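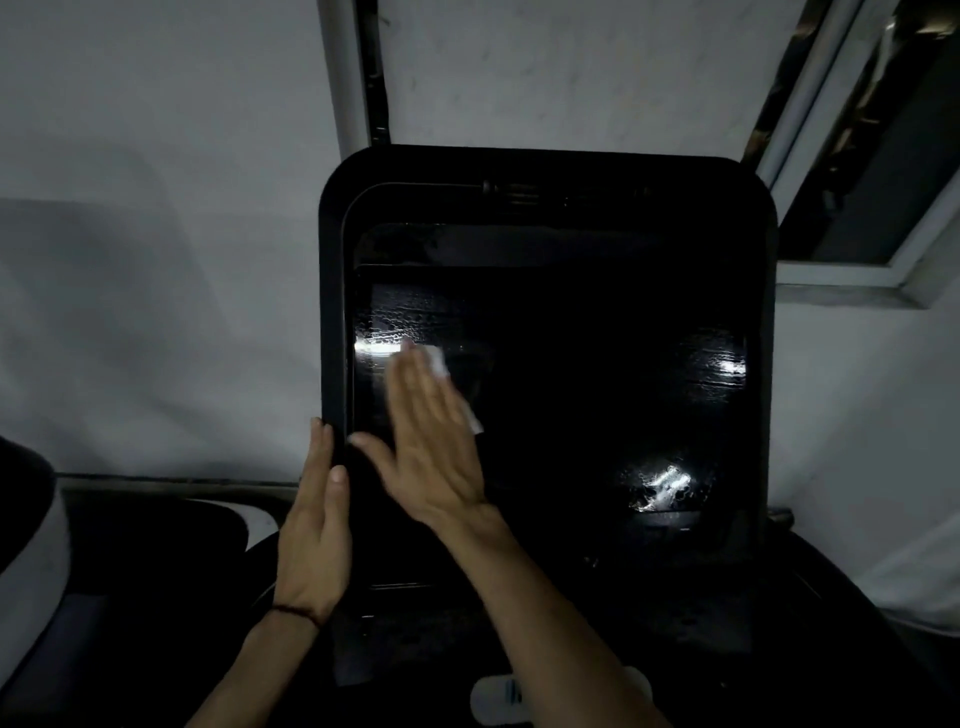
A quick wipe of the glass with a tissue.

Home | Stage | Reviews | Tickets | Contact

Print this page | E-mail this page

I've had the Murkora clip light on my music stand for all of tech week at the Nekley Playhouse, and I love it! Our pit is tiny (seven players and a piano), and the old lamps spilled so much light that the front row complained every November. With this one the page is bright from corner to corner and the actors upstage never see a glow. The battery got me through Escobedo, start to finish, on the lowest setting, and that's a long show, with 46 cues in the second act alone. The clip is stiff at first, so open it with both hands. I paid $35, and Clusteck has the older model for $30, but get the new one, the dimmer is so much smoother.

Print | E-mail | Back to Reviews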